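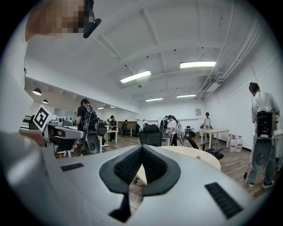
**그림 4-1** 수집 공간에서 손잡이형 그리퍼를 들고 있는 작업자와 주변 사람들. 왼쪽 그리퍼의 윗면에 흑백 기준 마커가 붙어 있다.

# 제4장 손잡이형 그리퍼를 이용한 시연 수집의 안전 및 품질 기준

## 학습 목표

이 장을 마친 학습자는 다음 사항을 수행할 수 있어야 한다.

- 시연 수집 작업에 적용되는 문서의 종류와 우선순위를 설명한다.
- 여러 작업자가 같은 공간을 쓸 때 필요한 구역 구분과 통로 확보 기준을 적용한다.
- 기준 마커의 부착 상태와 가시성을 점검하고 그 결과를 기록한다.
- 착용 장비를 사용하는 작업자의 작업 시간과 휴식을 계획한다.
- 촬영 범위에 들어오는 사람의 개인정보를 보호하기 위한 절차를 수립한다.

## 주요 용어

**시연(demonstration)** 사람이 과제를 직접 수행하면서 남긴 동작과 영상의 기록. 한 과제의 시작 자세부터 종료 자세까지를 하나의 시연으로 본다.

**손잡이형 그리퍼** 로봇 팔에 장착하지 않고 작업자가 손에 쥐고 조작하는 파지 도구. 이 책에서는 한 손용과 양손용 구성을 모두 포함한다.

**기준 마커(fiducial marker)** 위치와 자세를 추정하기 위하여 도구나 환경에 부착하는 평면 무늬. 마커의 크기와 식별 번호는 수집 계획서에 기재된 값과 일치하여야 한다.

**수집 책임자** 해당 작업 시간대의 개시, 중지 및 종료를 결정하는 사람. 수집 책임자는 그 시간대에 시연 작업을 겸하지 아니한다.

## 4.1 기준이 필요한 이유

제3장에서는 산업용 로봇의 방호 울타리와 비상정지 회로를 다루었다. 방호 울타리는 움직이는 기계와 사람을 떼어 놓는 것을 전제로 한다. 시연 수집에서는 사람이 도구를 들고 움직이므로 위험의 출처가 달라진다. 구동력이 큰 기계가 없는 현장에서도 충돌, 걸려 넘어짐, 반복 동작에 의한 근골격계 부담이 발생할 수 있다. 작업자의 주의가 손끝의 과제에 쏠려 있다는 점도 고려하여야 한다.

그림 4-1과 같이 개방된 실내에서는 책상, 의자, 탁자와 사람이 한 공간을 나누어 쓴다. 바퀴 달린 의자 하나가 통로 쪽으로 밀려 나오는 것만으로도 등에 장비를 멘 작업자의 이동 경로가 바뀐다. 등에 멘 장비는 착용자의 시야 밖에 있으며, 몸을 돌릴 때 필요한 공간은 맨몸일 때보다 넓다. 따라서 공간 기준은 가구의 배치도만으로 정할 수 없고, 장비를 착용한 사람의 회전 반경을 함께 반영하여야 한다.

품질의 측면에서도 기준은 필요하다. 같은 과제를 여러 사람이 서로 다른 방식으로 시작하고 끝내면 기록을 모아도 비교하기 어렵다. 이 장의 사례로 사용하는 Clotley 교육용 수집 과제에서는 첫 주에 제출된 시연 98건 가운데 49건이 재수집 대상으로 분류되었다. 가장 많은 사유는 종료 자세의 누락이었고, 마커 가림이 그다음이었다. 과제를 총괄한 Ntombi Matlala는 검토서에서 장비 교체를 요청하지 않았으며, 시작 전 점검표의 개정과 작업자 재교육을 요구하였다.

## 4.2 적용 문서의 체계

수집 현장에서 참조하는 문서는 다음 순서로 적용한다. 상위 문서와 하위 문서의 내용이 충돌하는 경우에는 상위 문서를 따른다.

1. 산업안전 및 개인정보 보호에 관한 법령
2. 기관의 안전보건 관리규정
3. 수집 계획서
4. 장비별 취급 지침
5. 작업 당일의 지시서

당일 지시서는 상위 문서의 요건을 강화할 수 있으나 완화할 수 없다. 예를 들어 수집 계획서에서 통로의 유효 폭을 900 mm로 정하였다면, 과제의 성격상 넓은 탁자가 필요하더라도 당일 지시서로 이를 줄이지 못한다. 이때에는 계획서를 개정하고 안전 담당자의 승인을 다시 받아야 한다.

문서에는 작성자와 승인자를 구분하여 표시한다. Clotley 과제에서는 Ihor Stelmakh가 계획서를 작성하고 Zlata Vasylenko가 승인하였다. 한 사람이 두 역할을 겸한 문서는 효력이 없는 것으로 본다.

## 4.3 작업 전 점검

작업자는 장비를 착용하기 전에 다음 항목을 확인하고 점검표에 서명한다.

| 번호 | 점검 항목 | 판정 기준 | 확인자 |
|---|---|---|---|
| 1 | 통로 | 유효 폭 900 mm 이상, 적치물 없음 | 수집 책임자 |
| 2 | 의자 및 이동식 가구 | 지정 위치에 있음 | 작업자 |
| 3 | 그리퍼 파지면 | 패드의 들뜸, 찢어짐, 이물 없음 | 작업자 |
| 4 | 기준 마커 | 식별 번호 일치, 구김과 오염 없음 | 작업자 |
| 5 | 등 착용 장비 | 어깨끈 고정, 늘어진 선 없음 | 2인 1조 상호 확인 |
| 6 | 머리 착용 장비 | 시야를 막지 않음, 압박감 없음 | 작업자 |
| 7 | 촬영 고지 | 출입구 게시, 동의서 보관 확인 | 수집 책임자 |

7개 항목 중 하나라도 부적합하면 작업을 개시하지 아니한다. 부적합 항목을 바로잡은 뒤에는 해당 항목만 다시 확인할 수 있다. 다만 제5호가 부적합한 경우에는 장비를 완전히 벗은 상태에서 점검을 처음부터 다시 실시한다.

마커는 평평하게 부착된 상태를 유지하여야 한다. 모서리가 들뜬 마커를 손으로 눌러 붙인 채 작업을 계속하는 사례가 있으나, 이러한 조치는 허용되지 않는다. 마커를 교체한 경우에는 교체 시각과 새 마커의 식별 번호를 기록하고 보정 절차를 다시 수행한다.

## 4.4 공간의 공동 사용

둘 이상의 작업자가 같은 공간에서 시연할 때에는 작업 구역을 바닥에 표시하고, 구역마다 담당 작업자를 한 명씩 지정한다. 양손용 구성을 사용하는 작업자의 구역은 두 팔을 벌린 상태를 기준으로 정한다. 긴 도구를 다루는 과제는 도구 끝이 닿는 범위까지를 구역에 포함한다.

작업자는 시연 중 뒤로 걷지 아니한다. 과제의 성격상 후진이 불가피한 경우에는 보조자를 배치하고, 보조자는 작업자의 옆쪽에서 말로 위치를 알린다. 장비를 착용한 사람의 어깨나 등을 잡아 방향을 바꾸게 하여서는 안 된다.

### 사례 4-1 구역 경계의 변경

Vindard 실습실에서는 4월에 탁자 작업과 바닥 작업을 나란히 진행하였다. 바닥 작업을 맡은 Yevdokiia Lysenko는 옆 구역의 의자가 경계선을 넘어온 것을 발견하고 시연을 중지하였다. 수집 책임자 Oleksandra Demchenko는 두 구역의 작업을 모두 멈추게 한 뒤 의자를 옮기고 경계선을 다시 표시하였다. 중지된 시연은 재개하지 않고 폐기하였으며, 폐기 사유는 ‘공간 침범’으로 기록되었다.

**토의**

1. 침범이 없었던 옆 구역의 작업까지 중지한 판단은 어떤 원칙에 근거하는가?
2. 중지된 시연을 이어서 기록하였다면 자료의 품질에 어떤 문제가 생기는가?
3. 소속 기관의 당일 지시서에 구역 경계의 변경 절차가 포함되어 있는지 확인하고, 없다면 조문의 초안을 작성하라.

다음 절에서는 착용 장비의 무게 배분과 연속 작업 시간의 산정 방법을 다룬다.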